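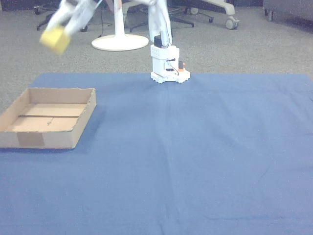 ゴールウェイ、2022年7月2日

読了時間：10分

アイルランドのゲームスタジオColton(コルトン)は、物語主導型アドベンチャー『Bavance(バヴァンス)』のPC版を8月に発売すると発表した。当初は今年の春を予定していたが、台本の書き直しと音声の再収録のため延期されていた。販売はこれまでの告知どおりKokkinos(コッキノス)が担当する。価格と発売日は後日の案内となる。

『Bavance』は、架空の港町バヴァンスを舞台にした一人用の作品である。プレイヤーは、廃止が決まった連絡船の切符売り場で働く主人公となり、最後の営業期間に窓口を訪れる乗客と言葉を交わす。戦闘はなく、時間制限のある場面もない。乗客に何を尋ね、何を黙っておくかによって、後の場面で聞ける話が変わる。

物語は3章構成で、章ごとに視点となる季節が異なる。第1章は観光客の多い夏の終わり、第2章は欠航の続く冬、最終章は航路が閉じる春を描く。春の予定日に公開できなかった理由について、脚本を担当するオーラ・ブロフィ(Orla Brophy)氏は、冬の章が前後とうまくつながっていなかったと説明している。

「夏に親しくなった乗客が、冬になると初対面のような口をきく箇所が残っていました。会話の順番を入れ替えるだけでは直らず、章の前半をほとんど書き直しました」とブロフィ氏は話す。台本はこの過程で200ページ近くが削られた。削除された場面の一部は、主人公が窓口の引き出しで見つける手紙や業務日誌として残されているという。

書き直しは音声にも影響した。初期の告知では会話の全編に音声が付くとされていたが、製品版では主要な場面に限られる。その他の会話は文字のみで進み、背景では波音や待合室の放送が流れる。音声の収録は5月に終わっており、追加の収録予定はない。

プロデューサーのノリーン・コクラン(Noreen Coughlan)氏は、全編音声を見送った判断について「書き直した台詞をすべて録り直していれば、発売は来年になっていたと思います。告知と違う形になる以上、早めにお知らせするべきでした。その点は反省しています」と述べた。予約を受け付ける前に製品ページの記載を改めるとしている。

体験版は2月に公開され、現在も配信中である。第1章の冒頭から、主人公が初めて一人で窓口を閉める場面までを遊ぶことができる。スタジオが設けた投稿欄には2,974件の感想が寄せられた。多かったのは文字の大きさと、会話を読み返す機能についての要望だったという。

これを受けて、製品版には会話履歴の画面が加わる。過去の会話を乗客ごとにたどることができ、まだ聞いていない話題がある相手には印が付く。印は設定で消すことができる。文字の大きさは会話欄と手紙の画面で別々に変えられるようになった。体験版では手紙が手書き風の書体でしか表示されず、読みにくいという意見が出ていたため、通常の書体に切り替える項目も用意される。

保存用の枠は3つで、体験版から変わらない。増やしてほしいという声に対し、スタジオは今回は見送ると回答した。一つの枠の中で各章の最初に戻れるようになるため、別の選択を試すだけなら新しい枠を使う必要はない。ただし、章の最初に戻ると、その章で見つけた手紙の記録は消える。

体験版の保存データは製品版に引き継がれない。冬の章の書き直しに合わせて、夏の章で管理する情報も変わったためである。体験版で遊んだ部分については、会話を早送りする機能が最初から使える。早送りは選択肢の手前で自動的に止まる。 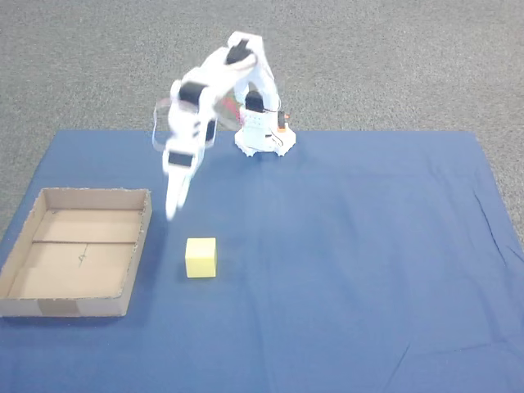 青い布の上で動く白いアーム。

会話の管理には、スタジオの自社製ツールCuneo(クネオ)が使われている。台詞ごとに、乗客が主人公について何を知っているかを記録し、条件に合わない台詞が出る経路を一覧にする仕組みだ。開発したプログラマーのエケネ・ウィケ(Ekene Wike)氏によると、もとは表計算ソフトで管理していたが、冬の章の作業に入ったところで追いきれなくなった。

「ある乗客に弟の話を聞いたかどうかで、別の乗客のあいさつが変わります。表の上では正しく見えても、実際に通して遊ぶと食い違っている。そういう報告が毎日のように来ていました」とウィケ氏は振り返る。Cuneoの導入後は、台本を更新するたびに全経路の確認が自動で行われている。

ツールの外部公開については、問い合わせがあるものの決まっていない。現状では『Bavance』の画面構成に合わせた作りになっており、説明書も社内向けの覚え書きしかないという。ウィケ氏は、発売後の修正作業が落ち着くまでは手を付けないとしている。

美術はカトリーナ・モイニハン(Catríona Moynihan)氏が率いる。背景は紙に水彩で描いたものを取り込み、画面上で色を重ねている。切符売り場の窓から見える海は、天候と時刻に応じて色が変わる。体験版で指摘のあった、夕方の場面で選択肢の文字が背景に溶け込む問題は、文字の下に薄い帯を敷くことで修正された。帯の濃さも設定から調整できる。

モイニハン氏は冬の背景について、雪をほとんど描かなかったと話した。「海沿いの町なので、雨と風のほうが多いはずです。窓ガラスの水滴と、待合室に干してある上着で寒さを出しました。宣伝用の絵には雪があったほうが分かりやすいと言われたのですが、本編にない天気を載せるのはやめました」

音楽はディアドラ・ダガン(Deirdre Duggan)氏が作曲した。編成はフィドルとハーモニウムが中心で、乗客が窓口を離れると伴奏が一つずつ減っていく。最終章では、航路が閉じる日に近づくにつれて音楽のない場面が増える。楽曲集の配信も予定されているが、時期はゲーム本編と同じになるとは限らない。

対応言語は英語、アイルランド語、フランス語、ドイツ語、日本語。音声は英語のみとなる。日本語版の体験版はまだ配信されておらず、製品版の発売前に公開するかどうかは検討中としている。コクラン氏によれば、日本語の翻訳は終わっており、現在は縦に長い手紙の画面で改行位置を確認している段階だという。

アイルランド語版では、一部の乗客が方言で話す。ブロフィ氏は英語の台本から訳すのではなく、最初からアイルランド語で書いた会話もあると説明した。英語版で同じ場面を遊ぶと、主人公が聞き取れなかった言葉がそのまま残る。設定で訳を表示することもできるが、初期状態では表示されない。

家庭用ゲーム機への対応について、Kokkinosは「PC版の後に検討する」とのみ回答した。コントローラーでの操作にはPC版の発売時点で対応する。体験版では十字ボタンで会話履歴を送れない不具合が確認されているが、製品版では直っている。体験版への修正は行わない。

発売後の追加要素として、スタジオは写真機能を挙げている。窓口や桟橋の風景を保存し、主人公の日誌に貼り付けることができるもので、物語の進行には影響しない。無料の更新として提供する方針だが、時期は示されていない。有料の追加章を作る計画はないという。

また、製品版には配信者向けの設定が用意される。有効にすると、乗客の名前を入力する場面で文字の入力が省略され、あらかじめ用意された名前が使われる。楽曲についてはすべてスタジオが権利を管理しており、動画や生放送での使用に申請は必要ない。ただし、楽曲だけを抜き出して公開することは認められない。

冬の章には、乗客の一人が家族の死について話す場面がある。この場面は避けて進むことができ、その場合は後の会話で内容の要約が伝えられる。内容に関する注意書きは、初回起動時と設定画面から読める。ブロフィ氏は、注意書きに物語の結末に触れる部分があるため、初期状態では見出しだけを表示し、選ぶと本文が開く形にしたと説明した。

製品ページは今月中に更新される予定で、必要動作環境、価格、予約の有無もそこで示される。体験版の感想を送る投稿欄は、ページの更新に合わせて閉じられる。不具合の報告窓口は引き続き開いている。

サイト内検索　キーワードを入力　検索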